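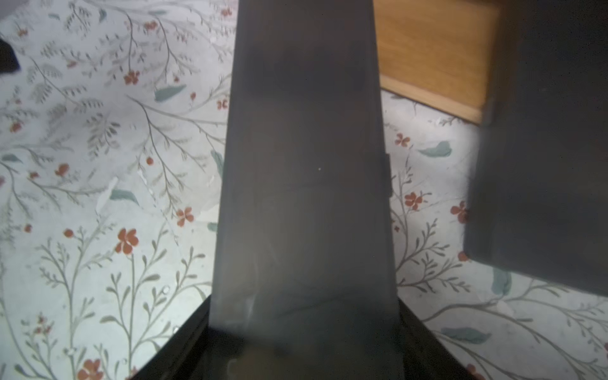
Figure 1. Gripper finger, dark grey, on a glossy black base.

Releasing a Debut EP Without a Label: Drudex and the Driver Sessions
Final project report, Popular Music Industries
31 Oct 2024

1. Background

Drudex is a four-piece soul and reggae group whose members met in the first-year ensemble program. At the start of this project the group had a live set of 13 original songs and no commercial recordings. The project was to select, record and release an EP, titled Driver, and to assess which forms of promotion brought listeners to it.

2. Recording

Five songs were recorded over nine sessions at Sánchez Studio. Rhythm section parts were tracked live in one room, with vocals and horns added in later sessions. The original plan allowed for two sessions of mixing. This was increased to three when the first mix of the title track was judged to have too little low end on small speakers - a serious fault in a style that depends so heavily on the bass line.

The group had intended to record to a click throughout. It was used on three songs and abandoned on the other two, where the drummer and bassist preferred to let the tempo rise slightly into the final chorus. The project group supported that decision. The programming of delay effects on those two songs took longer as a result, and the time should have been allowed for in the schedule.

3. Release and promotion

The EP was released in June through a digital distributor. Promotion consisted of a mailing list, short rehearsal clips on social media, approaches to community radio, and a launch concert at Geter Hall. Two community stations added the title track to their playlists. Approaches to music blogs produced one short review.

In its first month the title track recorded 997 plays, well ahead of the other four songs. The largest daily increases followed the launch concert and the first radio broadcast. Rehearsal clips attracted many comments but little measurable change in plays. The figures supplied by the distributor do not show where a listener first heard of the group, and the conclusions drawn here are limited accordingly.

4. Audience response

A short questionnaire was offered at the launch concert and 18 forms were returned. Most respondents had come with a friend who already knew the band. Several asked for a physical format, which had been excluded from the budget at the planning stage.

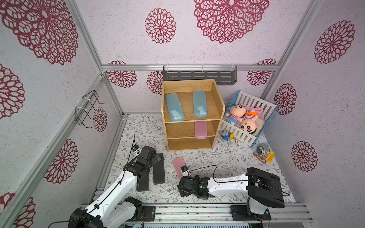
One respondent wrote that the EP was enjoyable but that the horns had been much more exciting in the hall, and asked whether a live recording would follow. Similar remarks appeared on other forms. The project group accepts the criticism: the horn parts were recorded one at a time, and some of the looseness of the stage arrangement was lost.

5. Recommendations

A second release should include at least one live recording, with the horn section tracked together. Radio approaches should begin before the release date and include a lyric sheet and a clean edit. A small run of CDs or cassettes should be costed for sale at concerts.

Stems and session notes have been lodged with the music department and may be borrowed by students enrolled in the program.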